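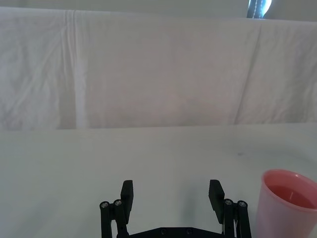 Home > Ask Us Anything > Stuff Around the House

Why does cloth crease?

Take a clean sheet, fold it neatly and put it in a cupboard. When you get it out again, it will be covered in lines. The sheet has not done this to annoy you, although it can feel that way.

Cotton cloth is made of threads, and each thread is a bundle of tiny fibres twisted together. Inside the fibres are long chains, far too small to see, that hold on to one another. Bend the cloth and leave it bent, and some of the chains let go and grab new partners. Now they are holding the bend in place – and they are stubborn.

Hanging a sheet up helps a bit, as its own weight pulls on the threads. Gentle ripples may drop out. A sharp fold will probably still be there at teatime.

Water and heat do much better. They loosen the chains, and a hot iron presses everything flat while they settle down again. Irons get hot enough to burn you, so leave that part to a grown-up, who will be thrilled.

Then the sheet gets folded up and goes back in the cupboard.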